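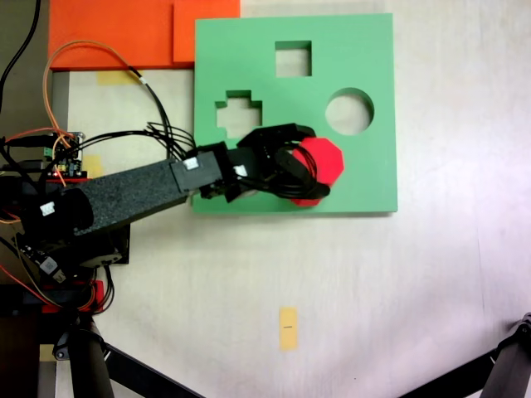

Parents at the Restolgate toy library should get a longer loan period over the winter, Leonie Hoani told the town council on Tuesday night, as two weeks is too short for families without a car. The council agreed to 3 weeks, starting with loans made after 2020-12-09.

The library on Brito Street has 600 toys and puzzles on its shelves and signed up 74 new families in November. Late fees stay the same. Shape sorters and other toddler toys can still be renewed once by phone — larger items, such as ride-on cars, have to be brought back first. Saturday hours do not change.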